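# Small parts crossing the dividers in a latching organizer, and choice of sheet for sorting

Posted in Storage & Workholding by **Soledad Alvarado**, 12/04/2025

I am moving my screw and washer stock out of paper envelopes and into compartment organizers. The stock is 3000 pieces, most of it M2 and M2.5, plus 546 flat washers in four sizes. The washers are the problem.

The procedure so far is as follows. One envelope at a time is tipped out onto a white surface, sorted by length with a steel rule, and pushed into a folded card chute. The chute empties into one compartment. I work at the dining table in the evening with the ceiling light off and one lamp on.

I have two separate difficulties.

First, visibility. Zinc-plated washers on white are easy to find in the bright part of the surface and hard to find where the lamp falls off. Stainless ones are worse. I have tried moving the lamp, and the dim part just moves with it.
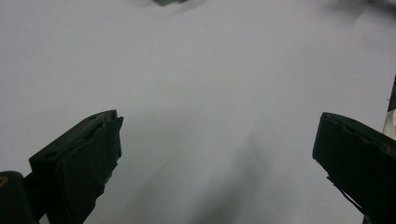 *White sorting surface, brighter toward the top.*

Second, migration. When an organizer is stored on its long edge, the thin washers end up in the next compartment. I assume they are passing between the top of the divider and the underside of the lid. The M2 washers are 0.3 mm thick, and I can't get a feeler gauge in there with the lid closed, so I don't have a figure for the gap. Screws stay where they are put.

The organizer is a translucent smoky-gray one with black snap latches along the front. I would like to keep using it, as I have already bought two more of the same size. They need to stand on edge. The shelf is too shallow to take them flat.

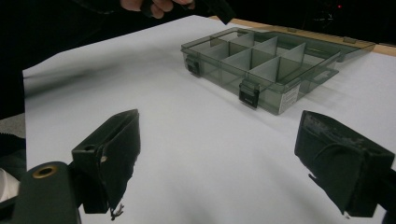 *Organizer on the white paper, latch side toward the front.*

What I would like to know:

- Is white the wrong color for this, or is it the lighting?
- Can the lid gap be closed without making the lid impossible to latch?
- If not, what is the usual way of keeping thin washers in a box of this type?

I have looked at the Brustberg inserts, but the listing gives outside dimensions only.

---

**benchstop_r**

Taking these in order.

Color. White is fine for brass, black oxide, and anything with a dark edge. It is poor for bright zinc and stainless because those reflect the sheet back at you. The part takes on the color of whatever surrounds it. Use a mid-gray or dull blue sheet for the bright hardware and keep the white one for the rest. Matte card is better than paper here. It lies flatter, and a washer can be slid to the edge and picked up there.

Lighting. One lamp will always give you a bright end and a dim end. Put it low and to one side so that each part throws a shadow. You will then be looking for the shadow, and an M2 washer throws one that is a good deal wider than its own thickness. If you add a second lamp, don't put it opposite the first. That cancels the shadows.

Lid gap. Cut a sheet of closed-cell foam to the inside of the lid. Start at 1 mm. The foam should just touch the divider tops with the lid shut.

1. Trace the inside of the lid on paper and cut the paper first. The corners on these boxes are rounded, so a square-cornered sheet will buckle.
2. Cut the foam slightly undersize on the hinge side. If it reaches into the hinge line, it will hold the back of the lid up and the front latches will take the load.
3. Fit it dry. Close both latches and stand the box on edge overnight with washers in one compartment only.
4. If nothing has moved, fix the foam with double-sided tape at the corners. No solvent glue. It crazes clear plastics, and you may not see the damage until the lid flexes.

If a latch needs noticeably more force than before, the foam is too thick. Go down to 0.5 mm or leave out the tape.

The drawback is that you lose the view through the lid. You will need to label the outside. I put a printed grid on the lid, with the same layout as the compartments, and a stock number in each cell.

---

**Toomey**

Just bag them. Small zip bags, one size of washer per bag, bag goes in the compartment. I have 906 of the things in a box like that and none of them go anywhere.

Gray sheet, yes. I use the back of a cereal box.

---

**dvh_calibration**

The foam works but check one thing before you cut any. Look at whether the dividers are molded in or slide into slots. If they slide, the washers may be going past the ends or underneath, and nothing you do to the lid will change that. A strip of paper is a good enough test: try to push it under each divider with the box open. If it goes under, seat the divider lower or run a thin bead of removable putty along the bottom.

On the bags, I agree for anything under 0.5 mm thick. Over that it is extra handling. We went through 1000 shim washers in a stock check at Jerkemlow last October and the bagged ones took much longer to count.

The Brustberg inserts are tapered, so outside dimensions are measured at the top. Allow for that at the base.

---

*Comment from **Soledad Alvarado**:* The paper strip goes under two of them and stops at the others. I will seat those before ordering foam. Gray card is a clear improvement for the stainless. I haven't tried the low lamp yet because the cord is too short.

*Comment from **benchstop_r**:* Do the dividers first, then repeat the overnight test with no foam at all. You may not need it.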